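Ingate College of Further Education
Hospitality and Facilities Support, Level 2
Unit 5: Clearing and Resetting Shared Tables
Course handout

Module leader: Rowena Espiritu
Practical sessions: Genalyn Aquino, Charmaine Buthelezi

1. Scope of the unit

This handout accompanies the practical sessions on shared tables in offices, study rooms and laboratories with a refreshment point. Clearing in a restaurant is taught in Unit 3 and is not repeated. Students are expected to have read the handout before the first practical and to bring it with them.

A shared table differs from a dining table in one important respect. The items on it belong to different people and have different uses, and the person clearing it has usually not seen them put down. Decisions must therefore be made from what is on the table at the time.

2. Terms used

Service item: anything supplied for food or drink, including paper cups, lids, stirrers and napkins.
Working item: anything used for the work of the room, including pens, notebooks, chargers, keyboards and mice.
Personal item: anything likely to belong to one individual, including glasses cases, keys and medicines.
Reset: the return of the table and its chairs to the layout shown on the room card.

3. Order of work

Students should stand where the whole surface can be seen before touching anything. Working items and personal items are identified first and left in place, unless the room card states otherwise. Service items are then cleared, starting with those nearest the edge.

Upright cups are checked for liquid before they are lifted. A cup lying on its side is picked up by the body, never by the rim, and the table underneath it is inspected. Where cups have been left in a pile, they should be taken from the top or the outside so that the remainder do not roll. On a round table this needs particular care, as a cup on its side will travel in a curve and may leave the table at a point the student is not watching.

Empty cups of the same size may be stacked. The stack should not exceed 13 cups when carried in one hand. Cups containing liquid are emptied at the sink and are not stacked beforehand.

4. Paper cups and working items together

The most common difficulty reported by our placement partners, Bergeron and Altside, is the table on which used cups and computer equipment have been left side by side. The mouse is the item most often swept up by mistake, being small and easily hidden behind a group of cups.

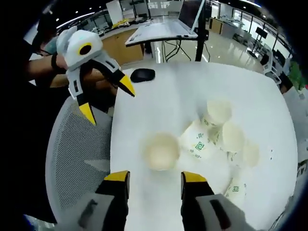 Students should clear towards themselves and away from any electrical item. If a mouse or keyboard has to be moved for wiping, it is lifted, placed on a dry part of the same table and returned to its position afterwards. It is not put on a chair. Spray is applied to the cloth only - never directly to the table - while equipment is present.

Chairs are pushed in last, once the surface is dry. Swivel chairs are turned to face the table.

5. Assessment

Each student completes one observed clearance and reset, together with a written account of 200 words. The account should state which items were left in place and on what grounds. Accounts are submitted to Rhea Maglaya at the unit office.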